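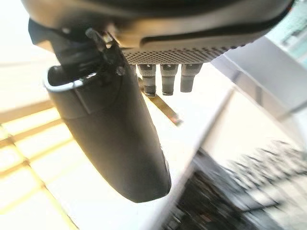

Skarkine is a small company for putting homes and offices in order. We sort cupboards, pack belongings before a move, and put them in their places again at the new address. Our work began in a kitchen, with two people and a long list of shelves to empty. Today we have our own practice rooms, where every new colleague learns to fold, wrap and label before visiting a customer. We like to work in bright light, as you find it here, for small marks on a glass or a plate are easily missed in a dim corner.

Our founder, Thenmozhi Shetty, worked for many years in the linen store of a hotel. She still teaches the first lesson herself, and it is always about towels.

We offer 3 services. Bolomix is our packing service for families. Krishnan is for offices and small shops, and carries the name of the street where we rented our first store. Saltumeck is our tidying course, which you may attend with us or receive at home. The course takes 2 mornings and there is place for 50 participants each season.

Until June we had packed and unpacked 2,295 boxes. We write the contents on two sides of each box, and the customer receives the same list on paper.

If you wish to visit us, please write a few days before. We will be glad to show you the rooms and to offer you tea.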